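Search this site Type and press Enter

Jerkport sorting hall opens its doors, and the bins are filling up!

Good news for anyone with a garage full of odds and ends: the new parts sorting hall in Jerkport is open, and it's a treat to walk around. Poltano, the company behind it, has taken over the old Gamage warehouse by the rail yard and filled it with wooden benches, deep gray bins and more spare pieces than you'd think one town could own. The count stood at 2633 on opening morning, well past the 2000 the team was hoping for by June.

The idea is wonderfully simple. Leftover pieces from toy sets, shop displays and school kits come in all mixed together, get sorted by shape and color, and go back out in packs that schools and clubs can pick up for free. Bars are the big favorite so far (they make terrific bridges and towers), with wheels and flat plates close behind. Each finished pack holds 100 pieces, and the first 4 packs have already gone to the after-school club at Ellevo, which has plans for a very long bridge down its main hallway.

Sorting is the part everyone wants to see, and we can understand why. Colors get mixed in the bins, pieces end up leaning on each other or tucked into the corners, and there's something really satisfying about watching a jumble turn into tidy stacks. The hall is open to visitors every afternoon until 5, and you're welcome to bring a box of your own and stay while it's gone through.

Red and dark green bars share the front part of a gray bin at the Jerkport hall.

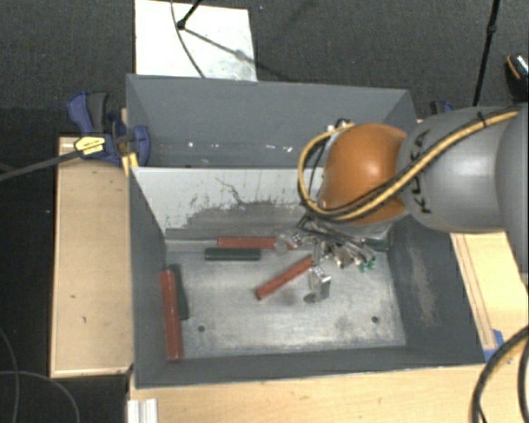 One visitor at the opening said she would like to see the long bars kept apart from the short ones, whatever their color, as her kids always run out of long ones first and then the whole bridge has to start over. The team liked the suggestion and plans to try it with the next round of packs, which should be ready for pickup at the front desk in July.

Contact us | Copyright Jerkport Local News | Back to top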